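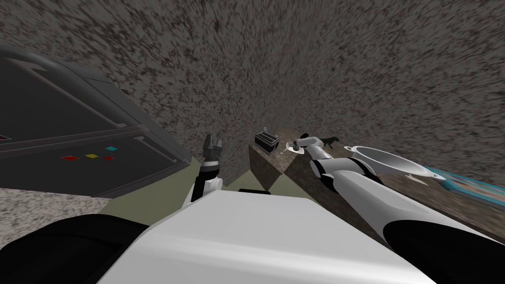

Two controllers this week, same kitchen, same robot, all of it simulated, so nothing got broken except my Friday.

The first is the one everybody starts with, where you steer each arm's fingertips through space and let the solver work out what the elbows should do. The second is Kivis, which Nisha Pal has been pushing on me since December. Kivis plans the whole arm as one thing and has opinions about posture.

I started with the fingertip version. It's lovely for small moves. You can bring the right gripper down to just over the counter and park it there while you fetch a sandwich. Ask it to travel any distance, though, and the elbow picks a route of its own, and the route it likes goes through the robot's own shoulder. I logged 16 of those before lunch. The left arm I left pointing at the ceiling, fingers open, like a kid who knows the answer.

Kivis never once hit the torso. It also took 300 milliseconds to think about every nudge, and on a joystick that feels like steering a canal boat by mail. Gearóid Conneely says you get used to it. Gearóid also uses a keyboard from the dial-up era, so I'm weighing that accordingly.

For the reach toward the little black dog figurine, the fingertip controller got there faster and looked worse doing it. For the bowl with the flat handle, Kivis won easily, mostly by coming in from an angle I wouldn't have thought to try.

I still haven't tuned the gripper closing force on either one. Both use the Pleruden defaults, which treat every object as if it were a bowling ball. That's next, along with swapping the wall texture for something that doesn't look like TV static from 1954. My eyes hurt.

If anyone has Kivis running under 300, please write and tell me what you turned off.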